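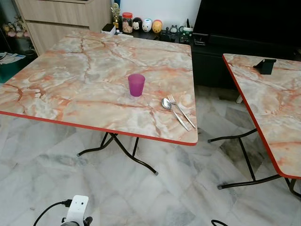 Table one, set for one, with its twin on the right.

Folding tables as a proper dining table: anyone else?

marblemad55
Posted 30 March 2021
So pleased with these I had to start a thread! We've a small flat and no room for a dining table, so in February I ordered a pair of the square Trotent folding ones with the marble-pattern top, and I love them. The swirly orange-pink bits look lovely in the morning, and the red-orange edging makes me think of a seaside café. Purple cup, spoon, fork, done. They were 55 each and both fold away behind the bedroom door. Does anyone else eat at folding tables every day, or do you only get them out for guests?

teapot_hill
Oh I like those! Very cheerful. I had one with a plain white top for years and it never looked like anything except a card table. Is the top shiny in real life too?

marblemad55
Very! You get a little pink glow under the cup, which pleases me more than it should. Wipes down with a damp cloth, even after beetroot.

gravyboat12
Going to be the grump here. Pattern on pattern is too much for me. Marble floor tiles AND marble tabletops? I'd have gone for a plain top on that floor, or stuck a cloth over it.

teapot_hill
Disagree, the floor is white and grey and the tables have all the colour. A cloth would hide the best bit.

gravyboat12
Each to their own. My real question is wobble. Those crossed legs are thin, and on polished tile I'd expect it to skate about when you cut something up.

marblemad55
Fair question. No skating so far, they've got grey rubber feet. There is a bit of give if you lean on a corner, I won't pretend otherwise. Steak night was fine!

old_skestus
Check those feet now and then. I've had a Grustik table 5 years and went through two sets, they split and then you get black metal on your nice floor. Replacements are pennies. Otherwise I'm a convert, mine gets used for everything from breakfast to potting up tomatoes.

gravyboat12
Pennies until you have to find the right size. I gave up and paid 80 for a Sakalauskas drop-leaf. Heavier, yes, but it stays put.

marblemad55
Heavier is what I'm trying to avoid, I've got to carry it past the sofa! Thanks for the tip on the feet, old_skestus, will get spares in.

teapot_hill
Do you push the two together when people come round? And is that a phone stand on the other one?

marblemad55
Yes and yes! Pushed together we can fit four if everyone keeps their elbows in. The stand is for recipes mostly. Trying a curry on Saturday's leftover rice tonight, so that one is about to get messy.

old_skestus
Turmeric and a pale top. Wipe it quickly!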